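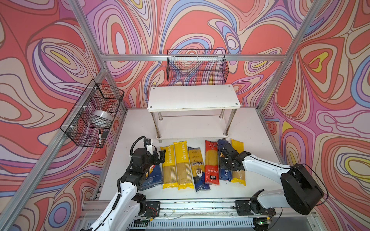
Dernière mise à jour : août

COMMUNIQUÉ DE PRESSE

Foser ouvre à Fommont un atelier de rangement pour les cuisines étroites et présente la série Honkanen

Fommont - La société Foser, établie à Hidstead, annonce l'ouverture d'un atelier-boutique à Fommont, dans l'ancienne halle aux grains. Le lieu sera consacré au rangement des provisions sèches dans les petits logements : pâtes, riz, farine, légumes secs, conserves. Il ouvrira ses portes au mois de septembre, en même temps que sera mise en vente la série Honkanen, un ensemble d'étagères basses, de rehausses et de paniers que l'on peut acheter à la pièce.

Depuis trois ans, Foser travaille avec des bailleurs et des locataires de la région de Hidstead sur une question assez modeste : où mettre la nourriture quand la cuisine ne dispose pas de cellier ? Dans beaucoup d'appartements que nos équipes ont visités, le placard haut est trop profond, le placard bas est occupé par les tuyaux, et les paquets entamés finissent sur le réfrigérateur. On achète alors une deuxième fois ce que l'on possède déjà. Les paquets longs, comme ceux des spaghettis, posent une difficulté particulière, car ils ne tiennent pas bien debout et disparaissent facilement derrière les boîtes lorsqu'on les couche.

La série Honkanen est née de ces visites. Elle ne demande pas de refaire la cuisine. La pièce principale est une petite étagère basse, à poser directement sur un plan de travail ou au fond d'un placard, et qui double la surface utile sur la hauteur d'un bocal. Elle existe en deux longueurs. Les pieds se vissent à la main et les bords sont arrondis, un point sur lequel les familles avec jeunes enfants ont beaucoup insisté pendant les essais.

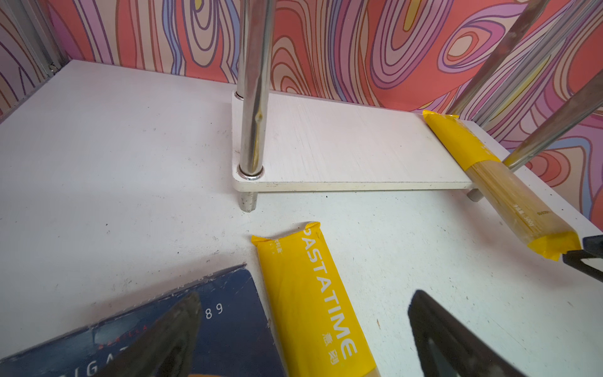

Une locataire de Hidstead nous a fait remarquer, au cours de ces essais, que l'étagère ne servirait à rien si l'on devait la vider pour nettoyer dessous, et qu'elle préférait de loin un meuble léger, facile à soulever d'une main. Elle a ajouté que chez elle les pâtes se rangent à gauche et le sucre à droite depuis toujours, et qu'aucun fabricant ne la fera changer d'avis.

Nous avons tenu compte de la première observation. Le plateau a été aminci et la version définitive pèse nettement moins que le prototype montré au printemps. La seconde observation nous a conduits à renoncer aux compartiments fixes, qui étaient prévus dans les premiers dessins. Chaque foyer a son ordre et nous ne souhaitons pas en imposer un autre. Les séparateurs sont donc vendus à part, et l'on peut s'en passer entièrement.

Les paniers suspendus forment la deuxième partie de la série. Ils se fixent au mur ou sur une barre et reçoivent ce qui est léger : sachets, épices, ail, torchons. Foser recommande de ne pas y placer les conserves ni les bouteilles. Le choix d'une grille ouverte a été discuté longtemps dans notre bureau d'étude. Un bac plein paraît plus propre, mais il retient la poussière et les miettes, et l'on ne voit pas ce qui reste au fond.
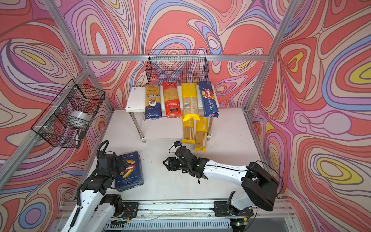
Panier en treillis métallique noir, suspendu au-dessus de l'étagère.

L'atelier de Fommont ne sera pas seulement un point de vente. Une moitié de la halle restera libre pour des séances pratiques, pendant lesquelles chacun pourra venir avec les mesures de son placard et essayer plusieurs dispositions sur des modules de démonstration. Les séances seront gratuites et dureront environ sept quarts d'heure, pause comprise. Elles commenceront à 18 heures, pour que les personnes qui travaillent en journée puissent y assister. L'inscription se fera sur place ou par téléphone.

Les participants recevront une feuille de relevé sur laquelle il faut noter la largeur, la profondeur et la hauteur entre deux tablettes. Nous conseillons de mesurer la profondeur au niveau du sol du placard et aussi en haut, parce que les murs des immeubles anciens de Fommont sont rarement droits. Il est utile également d'apporter le plus grand paquet que l'on garde à la maison - souvent un sac de riz ou de farine - afin de vérifier qu'il passe sans forcer.

Le programme de l'automne comprend trois thèmes. Le premier concerne les provisions sèches et leur rotation : placer devant ce qui a été acheté en premier, écrire la date d'ouverture sur le paquet, garder l'emballage d'origine quand il porte les temps de cuisson. Le deuxième est destiné aux étudiants qui partagent une cuisine et qui doivent se répartir un même placard sans se disputer. Le troisième traite des réparations simples, par exemple une charnière fatiguée ou une tablette qui penche.
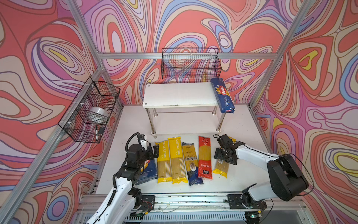
Pour ce dernier thème, Foser mettra à disposition des visseuses, des niveaux et une réserve de petites fixations récupérées sur des meubles démontés. Les tablettes endommagées pourront être recoupées sur place lorsque leur état le permet. Ce service sera payant, au prix du temps passé, et un devis oral sera donné avant toute coupe. Les panneaux de grand format ne pourront malheureusement pas être acceptés, la porte de la halle étant classée et trop étroite.

La série Honkanen sera vendue d'abord à Fommont et à Hidstead. Une vente par correspondance est à l'étude pour l'année suivante, mais la société préfère observer comment les premières pièces vieillissent avant de les expédier plus loin. Toutes les vis, tous les pieds et tous les crochets seront disponibles séparément, y compris pour les clients qui n'ont pas conservé leur ticket. Les étagères du prototype, qui ont servi pendant les essais et portent des traces d'usage, seront proposées à prix réduit au moment de l'ouverture, jusqu'à épuisement.

Les horaires complets de l'atelier seront affichés sur la porte de la halle et communiqués aux journaux locaux avant la fin du mois d'août. L'accès se fait par la cour, côté fontaine. Une rampe permet l'entrée des fauteuils roulants et des poussettes. Le stationnement est limité dans la rue pendant le marché, et nous invitons les visiteurs à venir à pied ou en autobus s'ils le peuvent.

À propos de Foser

Foser conçoit et assemble des accessoires de rangement pour les petits logements. La société a son siège et son bureau d'étude à Hidstead. L'atelier de Fommont est sa première implantation en dehors de cette ville.

Les journalistes qui souhaitent visiter l'atelier avant l'ouverture, ou recevoir les fiches techniques de la série Honkanen, peuvent écrire au service de presse. Nous répondons en français et en anglais.

À lire aussi
Fommont : les travaux de la halle aux grains sont terminés
Série Honkanen : comment choisir la longueur de son étagère
Reprise des anciens paniers Foser à Hidstead
Conserver la farine pendant l'été, quelques conseils

Contact presse - Mentions légales - © Foser, tous droits réservés - Retour en haut de page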